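Oiling wooden cutlery handles

Wooden handles dry out with washing. The surface turns pale, the grain lifts and small gaps open where the wood meets the metal. A coat of oil two or three times a year slows this down. The method below suits riveted handles in bare or previously oiled wood. It does not suit varnished handles, which have a hard shine and shed oil.

What you need

Food-safe drying oil (raw linseed or pure tung)
Two lint-free cotton cloths
Abrasive paper, 320 and 400 grit
Washing-up liquid and a soft brush
A wire rack
A lidded metal tin, for used cloths

I use Gramix tung oil, sold in a tin marked 516. Any pure oil will do. Avoid olive and sunflower oil: neither dries, and both go sticky and rancid. Raw walnut oil works, but should not be used where anyone in the house has a nut allergy.

Preparation

Wash the handles by hand in warm water. Scrub along the grain, and clean around each rivet, where grease collects. Do not soak. Towel off the water and leave the cutlery on the rack overnight in a warm room. Oil applied over damp wood stays tacky and may go cloudy.

Feel each handle for raised grain. If it is rough, sand lightly with 320, then 400, always along the grain. Lift the paper before you reach the bolster or the rivets – scratches in polished steel are hard to remove. Wipe off the dust with a barely damp cloth and allow an hour before going on.

If the handle was oiled before and still looks dark and even, skip the sanding.

Oiling

1. Put a few drops of oil on a cloth and rub it into the wood, working from the bolster to the end.
2. Go over the end grain twice. It takes up more oil than the sides.
3. Leave for 20 minutes.
4. Wipe off everything that has not soaked in. Check round the rivets, where a ring of oil will set hard if missed.
5. Stand the pieces on the rack for 24 hours.
6. Repeat with a thinner coat.

Very dry handles may need a third coat. Stop when the oil sits on the surface and no longer sinks in. Allow a full cure before use, following the time given on the tin.

Cloths soaked in drying oil can heat up and catch fire. Put them in the metal tin, cover with water and close the lid. Do not leave them bunched up in a bin.

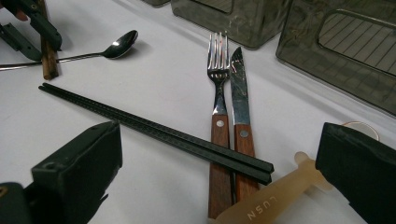
Page last changed: 2026-06-02 (G. Sjögren)

Aftercare

Keep oiled cutlery out of the dishwasher. The heat and detergent strip the oil in one cycle and can loosen the rivets. Wash, rinse and dry straight away.

A handle that moves on its rivet will not be cured by oil. Water gets into the gap and the wood begins to rot from the inside, so take the piece out of use until the rivet has been reset.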